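Drirkel Marker Tray
2 min read

Wijesinghe sells the Drirkel as a tray you set down once and never think about again. I doubt that. Any flat white plastic part will pick up scuffs, and the listing is silent on cleaning.

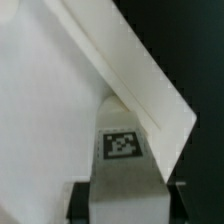 What you pay for is plainness. Matte off-white all over, upright blocks, no trim. At $107 it costs more than the Skoraslow, and the maker's claim that it "pays for itself by May" comes with no figures behind it.

The floor is smooth and unmarked, with a raised round collar molded in the same white. The opening has ridges inside — a thread, perhaps, though the sheet gives no size for it. Ask before you buy a fitting. 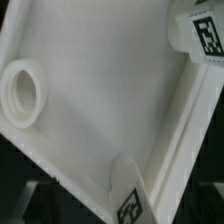 Base and Fixtures

The square black-and-white markers differ from one fixture to the next, which helps when you have to tell them apart. Replacement labels are $34 a set from Nurbridge. That seems steep for printed squares.

Shiuli Navaratnam, who handles orders, says blocks can be swapped singly. The warranty runs 2 years and leaves out the labels.

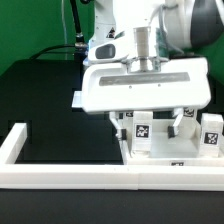
Marker blocks upright on the white base.

Shipping is extra. Returns must be unused and in the original carton.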